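Stinton shops to drop plastic bags in October

25 June 2022

Shoppers in Stinton will need to bring their own bags from October, when 16 local grocers and takeaways stop handing out thin plastic ones at the counter.

Laiba Orakzai, who runs the Pukia Street greengrocer, said most of her regulars already carry a basket or a cloth bag.
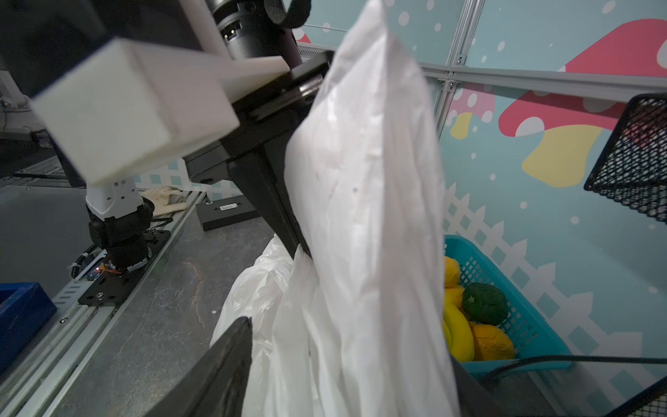 Paper bags will be sold for 17 cents each. A survey by the traders' group drew 231 replies, and most favoured the change.

Cameron Katene of Marchuk Foods said his store would use up its old stock first.
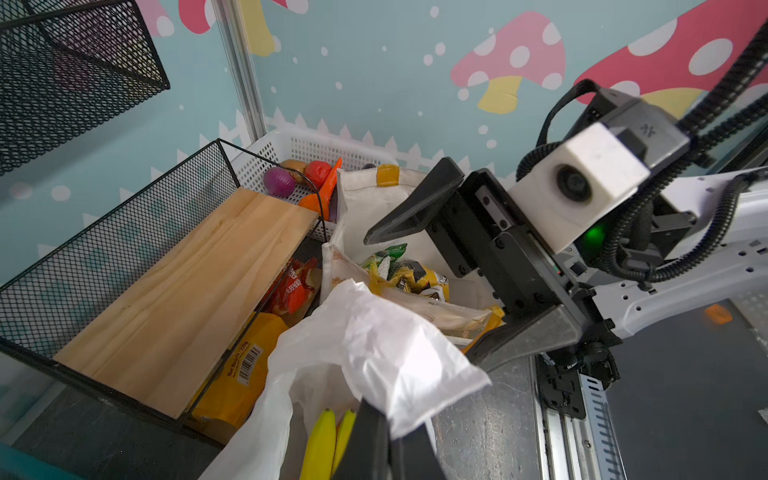 Page 2

Bags for loose fruit and vegetables are not covered. Traders will look at those next year.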